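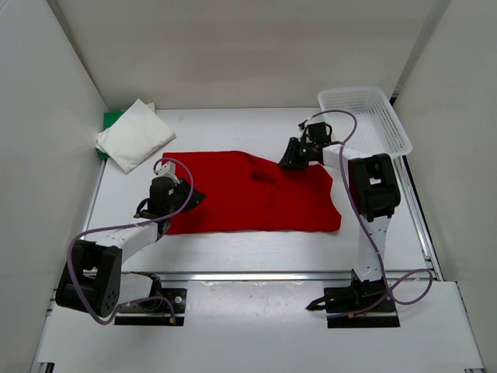 Fiche de données · Textile · Linge plié

Jeux de données > Textile > Linge plié > Clakard

# Clakard : le pliage du linge, étape par étape

Clakard rassemble des images de linge que l'on plie sur une table. Le sujet a l'air modeste. Il l'est, jusqu'au moment où il faut décider par écrit si un tissu est « plié » ou seulement « moins étalé qu'avant ». Nous y avons passé tout le mois de novembre et le guide d'annotation porte encore des traces de café.

## Contenu

- 1 280 images, réparties en 565 séquences
- 700 images annotées à la main, le reste attend son tour dans la corbeille, comme le linge
- une catégorie par pièce, un état par image
- annotations en JSON, encodage UTF-8 (nous avons essayé autre chose, n'insistez pas)

## La table

Le plateau est blanc, les parois sont pâles, et un tissu rouge uni s'y repère sans effort. Sur les vues du lot Wenov, la pièce rouge occupe le milieu. Au fond à gauche, un linge blanc plié est posé en biais sur un linge vert dont on n'aperçoit que des morceaux. Au fond à droite, un panier en plastique blanc, ajouré.

Le linge vert a fait l'objet de longs échanges. Faut-il annoter ce qui est presque entièrement caché ? Oui, avec `visible: partiel`. Le petit bout de tissu clair qui dépasse derrière le blanc reçoit `piece: indeterminee`, étiquette dont nous sommes plus fiers que nous ne devrions.

## États

`etale` : la pièce couvre une large surface. Les plis de passage sont admis. Une ride en travers d'un coin ne change rien à l'affaire, et toute personne ayant déjà étendu un drap-housse sera d'accord.

`rabattu` : une partie du tissu revient sur l'autre. On cherche un bord en diagonale, une épaisseur, une ombre le long du pli. Un contour biscornu ne suffit pas.

`plie` : plusieurs couches superposées, contour compact. Les bords n'ont pas à être alignés. Si l'alignement comptait, la catégorie serait vide et nos armoires aussi.

`boule` : voir vos propres tiroirs.

## Cas difficiles

Le rouge du lot Wenov figure sous `vetement_ou_linge`, avec un tiret bas et un soupir. Selon la vue, on penche pour un vêtement ou pour une simple pièce d'étoffe. Ne tranchez pas d'après la couleur. Ne tranchez pas non plus d'après le contour du côté droit, qui se creuse et ressort sans rien avouer.

Pour l'image suivante, l'annotation retenue est `rabattu`. Le pan replié sur la moitié droite a un bord diagonal assez net, et il descend jusqu'à une pointe arrondie près du centre, en bas. La petite pointe de tissu qui se dresse vers l'arrière se note `saillie`, sans commentaire lyrique dans le champ libre. Nous les lisons tous.
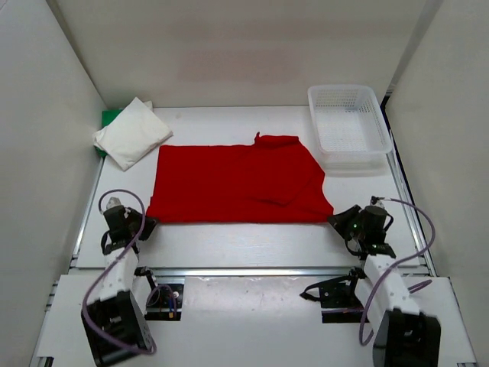
## Installation

Décompressez l'archive dans `donnees/`, puis lancez `verifier.sh`. Le script compare les sommes de contrôle et se plaint en français. S'il ne dit rien, tout va bien.

Les outils de lecture se trouvent dans le dépôt Flirnetine, sous `lecture/`. La version 2 du format n'est pas compatible avec la première, que nous préférons ne plus évoquer.

## Limites connues

- Les tissus unis dominent. Les rayures sont rares, les carreaux absents.
- Aucune chaussette. La question de l'appariement a été jugée hors budget.
- Dans le lot Wenov, le panier garde la même étiquette partout : `panier_blanc`. Son contenu se note à part, quand il en a un.

## Licence et citation

Usage de recherche, avec mention de la source : « Clakard, atelier Ait Brahim ». Les corrections sont bienvenues, surtout accompagnées du numéro de l'image. « Le truc rouge » ne constitue pas un numéro d'image.

Contact · © Atelier Ait Brahim · Haut de page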